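Budgeting for shelf work: an interview with Wanda Czerwiński

Wanda Czerwiński plans equipment spending for Holeo, which stocks shelves under contract for small supermarkets. Her current task is a budget for automated restocking, starting with the Nirkthorpe site. She began with the shelving.

"The arm is the line everyone looks at," she said. "I cost the shelf first. If bottles stand two deep and the gap above them is small, a cheap gripper will spend its day knocking caps."

Her requirements sheet runs to 19 lines. Reach depth comes first, then grip force on soft plastic, then clearance under the shelf above, including any price card that hangs over the front edge. Payload is near the bottom. She considers it overrated for this sort of stock.

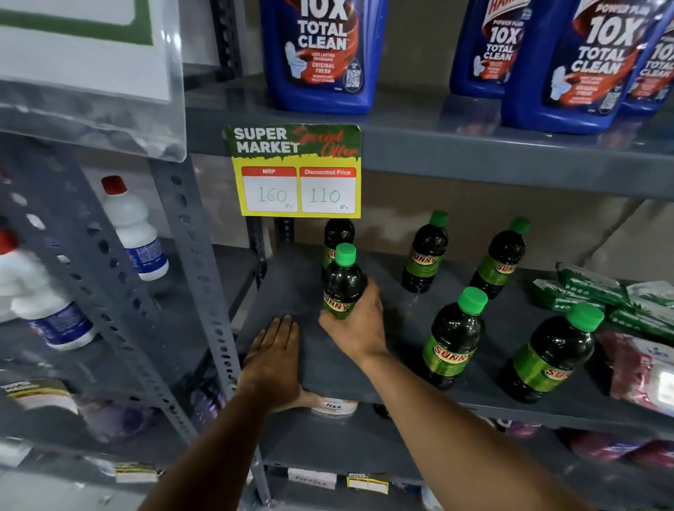 Small drinks bottles are her reference item, and she asks each supplier to quote against them. A supplier who wants to demonstrate with cartons is asked to come back later. "Cartons are easy. A round bottle with a smooth label is where the cycle time goes."

Two suppliers remain on the list. Lotel offers a lease over 4 years with servicing included. Kaczmarczyk sells outright, with spares priced separately. Czerwiński prefers the lease for the first site, though she expects purchase to be cheaper if the machines are still in use after the term ends. She has allowed up to 130 hours for setup and staff training -- neither supplier had put that in its quote.

Wrapped packets are a separate problem. "They slide and they change shape. I have left them with people for the whole plan," she said. The budget therefore keeps manual hours for packets, returns and price changes.

She wants 7 weeks of trial data before committing to a second site. The measures are picks per hour, dropped items and minutes of staff attention. The third is the one she expects to argue over, as suppliers tend to log a stoppage only when the machine reports a fault.

The trial is due to begin in January, once the floor loading has been checked.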